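A Thursday at the Flosholm open day

I'd been promising myself a trip to Flosholm for ages, and when the open day came round I finally booked the early train and went. It's a converted dairy on the edge of Brollach, lots of white tile and a very steep ramp, and the coffee was free (and good!) so I was happy before I'd seen a single robot.

What I'd really come for was Irine, the hand-held gripper kit that Soler has been selling to small workshops and colleges. You get a pair of grippers, you do the job yourself with one in each hand, and the recordings are used to teach a robot the same job. I'd read the leaflet twice and still couldn't picture how it would feel, so I went straight to the demo bay and stayed there far too long.

The task was a black baseball cap and a round copper-coloured wire stand, on a plain square table. Sounds like nothing, doesn't it? But caps are soft and floppy and they don't sit the way you'd like, and I found myself leaning in like it was the snooker. 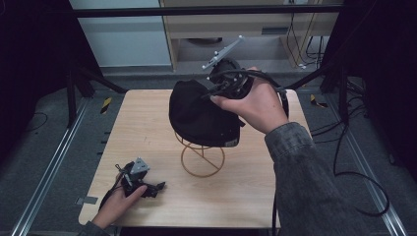
Having a go myself

They let visitors try it after lunch. My first thought was that the gripper was lighter than I'd feared, my second was that I'd forgotten how to use my own wrists. You have to slow right down. I squashed the crown flat on my first try, then got a decent hold on the brim and felt ridiculously pleased with myself.

The cables are my main grumble. They're thick, they tug a bit when you turn your hand over, and I kept wanting to flick them out of the way. I asked if a wireless version was coming and got a smile and a "maybe".

What it costs

The pair is £2,918, with a training day at £380 on top. Spare finger pads are £50 a set, which made me wince. For a college that would use it every week I can see it. For my shed, no, though I did take the order form home and it's still on the fridge.

Trains back were a mess, so leave before four if you go.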